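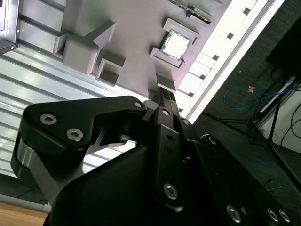
Habibur Bepari told me to stop buying computers and start mending them, and he told me so loudly, in the queue at Clutley market, while I was holding a laptop I'd paid £200 for. I sulked for a bit (well, until August) and then my old desktop died and I thought, go on then! A secondhand processor, 2 sticks of memory and one very long evening on the kitchen floor later, I was hooked. My sister calls it my Dumberg phase, after the town where I once took a clock apart on holiday and couldn't get it back together. I've got 3 machines on the go now and the dining table is out of bounds until Christmas.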